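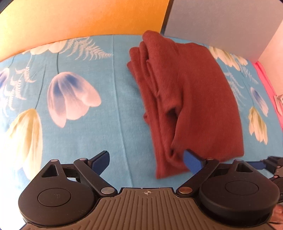 Viltanico Hand Kit: Gallery of Cloth Work

We had the hand kit from Viltanico on loan for most of October, and this page collects some pictures from the trial together with our remarks. The kit is a gripper which a person holds and moves by hand. What it records is later used to teach a robot arm the same movement. Viltanico sells it with a small camera, a carrying case and a one-year service plan, and our team was asked to say if it is good enough for work with clothes and bedding.

Cloth is difficult for every gripper I have tried. A box keeps its shape when you touch it, but a sweater does not, and a heavy knit is the worst because the layers slide on each other. For this reason we did many of our sessions on a bed, with normal household things, and left the test table for later.

Pads and grip

The pads are blue and they can be changed without tools. On thin cotton they hold well from the first try. On a thick knit you must take only the edge, between the two pads, and close slowly. If you close fast, the fabric escapes to the side and you have to begin again. I would like a softer pad as an option. Viltanico told us that one is planned, but they gave no date.

Weight in the hand

After 25 minutes my wrist was tired. My colleague Bernadette Boateng has smaller hands than me and she felt it sooner, so we changed places after each set. The handle of the Dureo kit, which we tested last year, was lighter, but its fingers had play in them after a few weeks. I did not notice any play in this one.

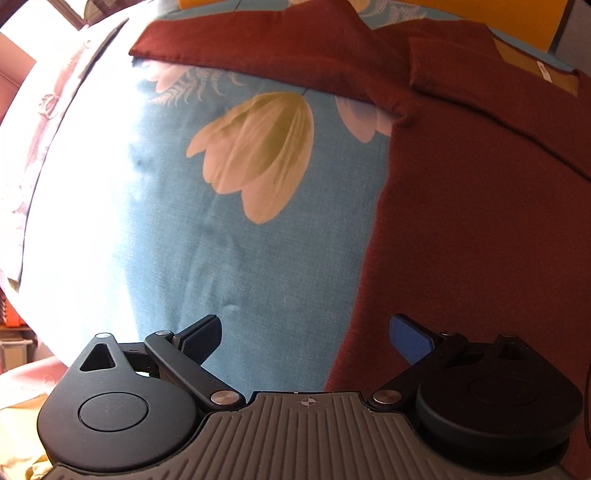

A wide opening is more useful than I expected. With soft things you rarely know in advance where the good edge will be, and with the fingers far apart you can come from above, look, and decide late. The movement of both fingers is even on the two sides, and the return to the open position is smooth. There is a light click at the end of the travel, which I found helpful when I was not looking at my hand.

Setting up

The first setup took us one afternoon, mostly for the software. The written guide is clear but it is too short in the part about calibration. We had to write to the service desk 2 times. Both answers came the next morning and were friendly and correct. After that, we needed only a few minutes before each session.

The files go to a laptop by cable. We recorded some 200 short sessions and lost very few of them, always when the laptop went to sleep. Please switch off the sleep mode before you start! It is written in the guide, but on the last page.

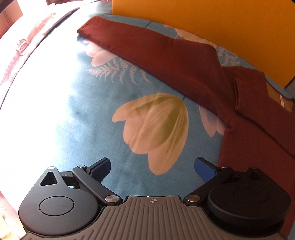 Bárány Household Robotics Team, Product Trials

A printed sheet under a dark red knit was a good choice for this trial. The color of the garment is very different from the blue around it, and the flowers give the software many points to follow. Strong daylight on the left is less good, as the pattern becomes nearly white there. We kept some sessions with this light, because homes have windows and a robot must work in them too.

Would we buy it? For a group that works with textiles, yes, if the price of the service plan stays the same in the second year. For hard objects only, the simpler kit from Heltel does the same for less money. The loan unit has been returned, and our notes on folding towels will be added to this page when they are checked.

Page updated Nov 13, 2024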